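Search this guide Go Clear

Widby Door Closer, Set-up Guide
Section 4: Fitting and adjusting on interior doors

Read section 3 first if you haven't picked your arm position. Most people get that wrong and then ring us about the speed.

You will need: pencil, tape, drill, 3 mm bit, number 2 screwdriver (hand, not powered, for the valves), the paper template from the box. Someone to hold the door is nice to have.

4.1 Before you drill

1. Open the door all the way and let go. If it swings by itself the hinges need fixing first. A closer won't hide it.
2. Check the hinge screws. Tighten any loose ones. Stripped hole? Plug with a glued dowel, leave overnight.
3. Work out which side is the pull side. It's the side where the door comes toward you.
4. Look for anything the arm could hit. Light fittings, cornice, a picture rail.

NOTE: Hollow-core doors need the Dundeck backing plate, sold seperately. Screws straight into the skin will pull out, sometimes within a week.

Double doors: one closer per leaf. Don't try to run both off one unit. Do the leaf that shuts first, get it right, then the other.

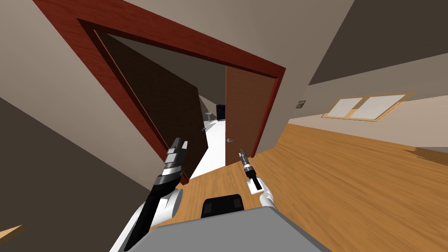

If the leaves overlap where they meet you also need a co-ordinator bar so they shut in the right order. Not in the box. The Swati bar fits, so do most others. Leaves that just meet edge to edge don't need one.

4.2 Fixing the body

1. Tape the template to the door, top edge flush with top of door. Arrow points to the hinges.
2. Mark four holes for the body, two on the frame for the shoe.
3. Take the template down and measure again. Body centre should be 170 mm from the hinge line.
4. Drill pilots. Tape on the bit at 19 mm so you don't go too deep.
5. Offer up the body, valves facing AWAY from the hinge. Start all four screws before tightening any.
6. Fix the shoe to the frame.

CAUTION: Don't take the end caps off the body. Oil under pressure, strong spring. There is nothing in there to service.

CAUTION: Keep fingers out of the arm while the door is moving. Kids too.

4.3 Connecting the arm

1. Main arm onto the square spindle. It only goes on four ways, use the one closest to the template drawing.
2. Screw down the arm bolt. Firm, not silly.
3. Adjust the forearm length till it sits square to the door with the door shut.
4. Pull the main arm round and join to the forearm. There will be some resistance, thats the preload and you want it.
5. Open and close five times by hand before touching any valves.

NOTE: If the door shuts most of the way then stops, the forearm is nearly always too short. Lengthen one turn, try again.

4.4 Setting the speed

Two valves, marked S (sweep) and L (latch). S does most of the travel. L does the last little bit, where the catch has to click over.

1. Set S first. Clockwise is slower. Quarter turns only.
2. Let the door go from wide open. Aim for 5 seconds to nearly shut.
3. Now L. Enough to catch, not enough to slam.
4. Recheck S. The two affect each other a bit.

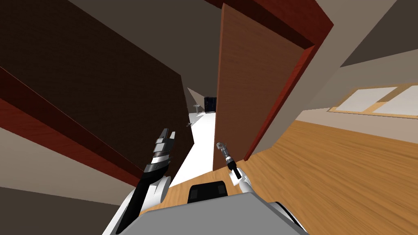
CAUTION: Never back a valve out past flush with the body. It will leak and the unit is finished. Warranty won't cover it.

Draughts: long hallways and doors near outside openings can push against the closer. Set the speed on an ordinary day with windows how you normally have them. Expect to redo it when the heating goes on, the oil thickens in the cold. Customers in colder areas usually call around November.

4.5 Hold-open (Wornent arm only)

1. Open the door to the angle you want it to stay.
2. Tighten the hold-open nut with the supplied spanner.
3. Pull the door gently. It should let go with a light tug.

Do NOT use hold-open on a fire door. If you're not sure whether it's a fire door, look for a tag on the hinge edge or ask the building manager.

4.6 Quick faults

Slams: L open too far. Quarter turn clockwise.
Won't latch: L too tight, or the strike plate is out of line. Check the strike first.
Creaks: arm joint. Drop of light oil, wipe off the extra.
Oil on the body: replace unit, don't top up.
Door bounces at full open: fit a floor stop. The closer is not a stop.

Help line 8:30 am to 4 pm. Ask for Denise Tindall for parts and templates, Faisal Kakakhel for fitting questions. Have the number off the end cap label ready when you call.

Section 5: Outdoor and gate models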